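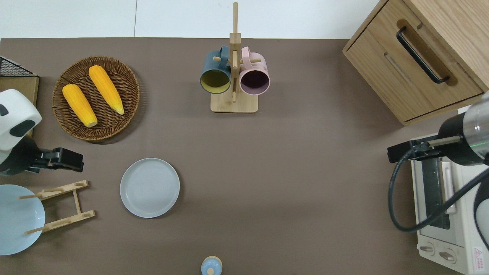 Zutbridge publica el 13 de julio la revisión 3 de su guía de buenas prácticas para celdas de manipulación doméstica con dos brazos. El texto fija la separación entre pinzas y objetos colgados, caso de las dos tazas del soporte de madera, y exige conservar legibles las etiquetas de advertencia de los electrodomésticos.

La guía reúne 1.013 registros de ensayo y regula el trazado de cables. 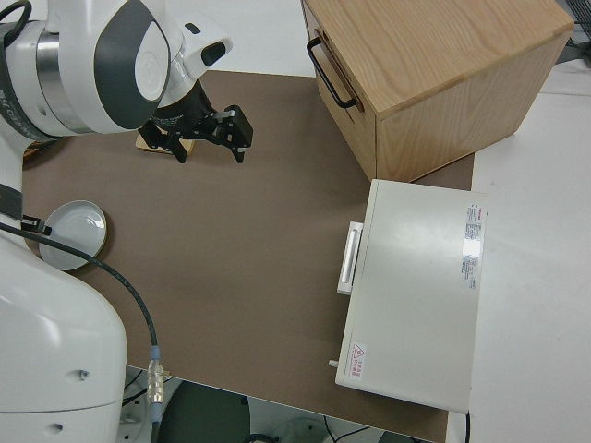
Cada parada de emergencia se verificará al inicio del turno y tras cualquier cambio de utillaje - también en modo manual.

Los registros se archivarán por celda.
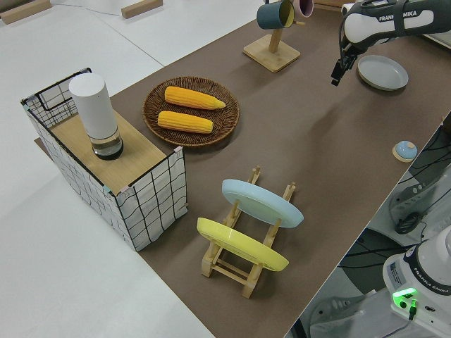
Calendario de aplicación

Plorano y Eynon adoptarán el documento en septiembre. Coordina la revisión Iestyn Gethin. 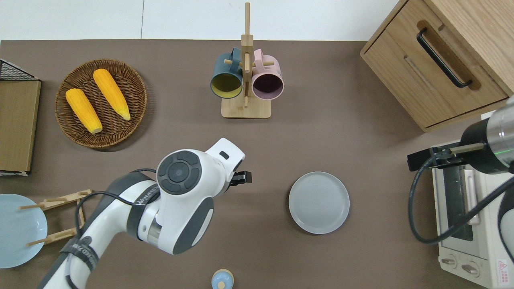
Mesa de ensayo con vajilla, soporte de tazas y horno de sobremesa.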